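Home Diary Older Newer Links Contact
Search this diary...

January, sometime past 11 at night

Well, I found out what was wrong with the gripper, and I'm the one who did it. Eighteen evenings of nursing the Plammont run along, and this morning Radwa messaged me one line: "why is success at zero since episode 786?" Zero! I'd looked at the curve at breakfast and decided it was just being sulky.

So I canceled my lunch with Joanne (sorry, Joanne) and went digging. The log said the fingers were getting a close command every single time. They just weren't closing. The arm would come down over the table, all very confident, stop at the right height, sit there wide open for 20 steps, and then lift up again with nothing. Over and over. I watched so many of these that I started talking to it.

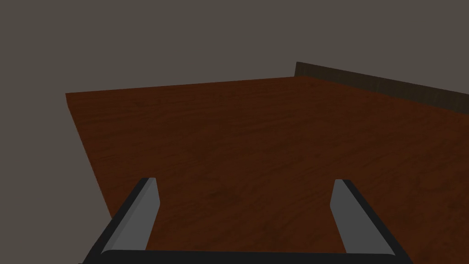
My first guess was the physics update, so I rolled that back and lost two hours to it. Then Jhair asked if I'd touched the safety limits, and I said no, very firmly, and then I remembered that yes, I had. I put in a force cap before the holidays, after the fingers kept squashing blocks straight through the tabletop, and I'd typed it in the wrong units. For the early episodes a warmup setting was overriding it, so everything looked fine. Once the warmup ran out, the cap kicked in and the motors had basically no strength at all. Poor thing was trying to close the whole time!

What bugs me is that Mercedes wants to use the same config on the real arm next month. A cap that's too low is only embarrassing, but I could just as easily have slipped the other way, and then somebody's hand is near it. I told her so, and she was nice about it, but she wants a units check in there before anything gets copied over. Fair enough. I wrote it tonight, plus an alarm that yells if the fingers don't move after a close command.

Restarted from the last good checkpoint, 3000 episodes to go. I've promised myself I won't look until I've had coffee. Leftover soup for dinner, eaten standing up, and I still haven't called Joanne back.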